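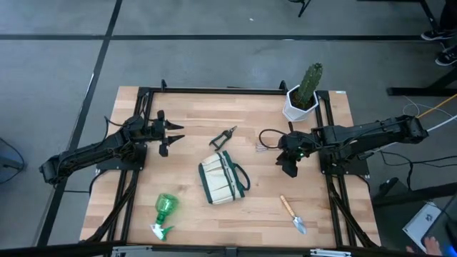
# About Lukis

Lukis sells small garden tools to people whose garden is a windowsill, a fire escape, or one cactus they feel responsible for. We have been at it in Braltville long enough to have opinions about hand rakes.

The company began in Huguette Hawthorne's garage on Campbell Street, after she bought a full-size rake for a balcony that measured 30 square feet. She returned the rake. Then she went looking for a smaller one, found mostly toys, and got annoyed enough to write a business plan. Harpreet Ross read it, corrected the arithmetic, and has been correcting it ever since.

Today we carry pruning shears, hand rakes, trowels, and a modest line of pots. We also carry cacti, against Harpreet's advice. They ship badly, they bite the packing staff, and they outsell the trowels every July.

## How we choose things

Every tool spends a season on our own benches before it goes in the catalog. Shears have to cut a rosemary stem without chewing it. Rakes have to scratch up the top of a pot and leave the roots alone. We once tested a combination rake and bottle opener. It did one of those jobs very well, and the rosemary was no better off.

If your shears get stiff, wipe the blades, put a drop of oil on the pivot, and work the handles a few times. If they're still stiff, mail them back to us. Huguette likes fixing them and is hard to talk to until she's had one to take apart.

## Where we are

Our shop is at 718 Flullirham Road, with the workroom behind it. We now send out 4,000 orders a year, most of them small enough to fit in a mailbox. The counter closes at 2 p.m. so we can pack. Knock anyway if you've brought a sick plant, and please carry the spiny ones yourself.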